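Teaching by Hand: An Afternoon at the Resorus Open Workshop

Category: Gallery / Workshops & Visits

I had been promising for months to put this page together, and now that the kettle is on and the rain has settled in over Beldale I have run out of excuses. For anyone who hasn't come across us before, Resorus is a small workshop where we spend our days showing machines how to do the sort of jobs most people do without thinking, such as picking up a peg, dropping a pen in a pot, folding a cloth or putting a lid on a box. We opened the doors in March to friends, neighbours and a very patient group from the college at Bloxham, and so many of you asked afterwards what all the holding and squeezing was for that I thought a gallery page with a bit of chat would be the kindest way of answering.

There are 2 ways we go about it here, and you'll have tried one or both if you came along. The first is remote control, where you sit at one bench moving a pair of handles while the arms on the other bench copy you. The second is what Mohsin Paracha calls "lending it your hands", and it's the one that drew the longest queue, I think partly because you get to sit down. You hold the grippers yourself, do the job at a sensible pace, and the whole thing is recorded from start to finish so that the arm has something to learn from. 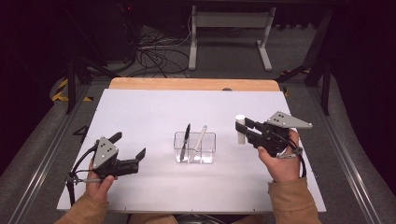

Demonstrations by hand

The pen job, with a gripper in each hand and the clear container in the middle of the board. Two pens are in it, one black and one white, and the right-hand gripper is closed on something small, white and upright. We keep coming back to pens because everyone has an opinion on how a pen ought to be picked up, and those differences are worth having!

I should say a word about how it feels, as several of you remarked on it. For the first few goes you are terribly aware of the jaws, and you find yourself leaning in and holding your breath as though you were threading a needle. Somewhere after that your hands stop arguing and you begin to treat the fingertips of the gripper as your own. Mohsin likes people to have a good fiddle before any recording starts, and he is quite right, although it does mean that the sessions run on and somebody's tea always goes cold (mine, usually).

A full set for one task is 200 demonstrations. That sounds an awful lot, and by the end of a set it feels it, but we split them up so that no one person does more than 25 in a sitting. Past that point people get clever, or tired, and start taking shortcuts such as nudging things along the table with the side of a jaw. The arm will copy a shortcut every bit as faithfully as it copies good manners, so we would much sooner stop and have a biscuit.

On the open day we collected 57 that we were happy to keep, which pleased me no end considering that most of the hands belonged to people who had never held a gripper before lunch. The ones we set aside were mainly false starts and a few fits of giggles. If yours was among them, please don't take it to heart, as my own first afternoon was a good deal worse and I was being paid for it.

A few of you asked what becomes of the recordings. They go on to Anov, our name for the training program that lives on the big computer in the back office and makes the room so pleasantly warm in winter. Anov works through the whole set, usually overnight, and in the morning we put the same sort of objects on the table and let the arm have a try. I won't pretend that the first try is always pretty. We look at where it hesitates, and then we go back and record a few more of that particular bit, perhaps with the pot moved over or the pens lying at a more awkward angle, and round we go again.

The remote control bench deserves a page to itself and will get one when I have sorted through everything. It is slower to learn, and you do miss being able to feel what you're touching, but it is lovely for jobs where the arm's own reach matters, and the younger visitors took to it far more quickly than I ever did.

Thank you to all who came and gave up an afternoon, and to the Bloxham group for stacking the chairs without being asked. If you'd like to come and do a sitting yourself, leave your name at the front desk or ask for Mohsin. Bring reading glasses if you use them, and wear something with comfortable sleeves.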